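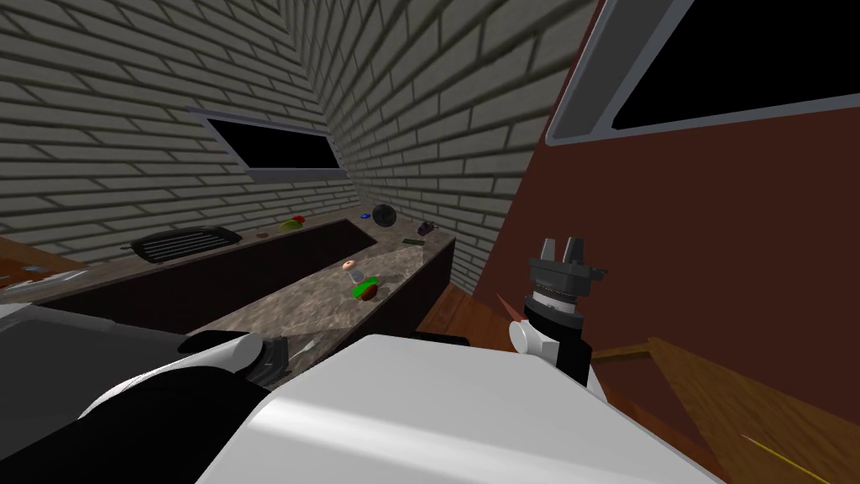

Section 3. Preparing the Communion Elements

The elements are prepared in the parish kitchen before each service at which the Lord's Supper is observed. Preparation begins once the room has been unlocked and the lights are on. Set everything out on the long counter beneath the small black window, where the gray brick wall is, and leave the stone-patterned top clear of hymnals, coats and papers. The steward on duty signs the Willesdale record book before handling any bread or juice.

1. Wash hands thoroughly and put on a clean apron.

2. Wipe the counter and dry it with a fresh towel.

3. Confirm the expected attendance with the church office. Trays are filled for 130 at the regular service and for 200 at Easter and on World Communion Sunday in October.

4. Fill each cup two-thirds full with the Gretby filler. Keep the nozzle upright between cups.

5. Break the bread into small pieces and divide it among the plates. Place gluten-free wafers on the separate covered plate.

6. Stack the trays no more than 3 high and cover the top tray with its lid.

7. Carry the trays to the table with 2 stewards present, and lay the white cloth over them.

Note: Wafers for homebound members are packed separately. Requests should be given to Kumaresan Pinto by noon on the day before the visit.

Caution: Do not place the filler in the dishwasher. Rinse it by hand in warm water and let it air dry.

Caution: Gluten-free wafers must never be handled with the tongs used for bread.

Questions about this section may be directed to Balakrishnan Thevar, Worship Coordinator.

Section revised Apr 12, 2020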